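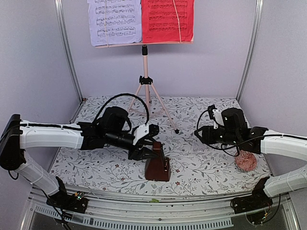
Week 4: Passwords, and why yours is probably bad

Okay, picking up where we stopped before the break. I promised we'd get to how passwords get stolen, and the dull truth is that most of them are guessed by software working through a list. I ran one of those lists against the practice accounts I made for this class (there are 200 of them on the Endik server) and 107 opened up before I finished my coffee. Pet names, mostly! Also a lot of "october" with a 1 on the end.

Terms to know for the quiz: dictionary attack, credential stuffing, salt, hash. Stuffing is the one people mix up. Somebody takes a login that leaked from one site and tries it on all the others, so if you used the same password for your email and for some shoe store, well, there goes your email.

Siiri Pētersons asked last time if swapping an a for @ helps. A little, but the lists know that trick too. Length helps a lot more. Four or five unrelated words strung together is fine, and you can remember it.

For the lab, log in to Skuvus with your class account (not your real one, please) and turn on two-step sign-in. Write down the backup codes on paper. I lost mine once and spent a whole afternoon on hold.

Reading: the Malý chapter on hashing, skip the math box. Lab sheets go in the tray outside Broldale 4 before class.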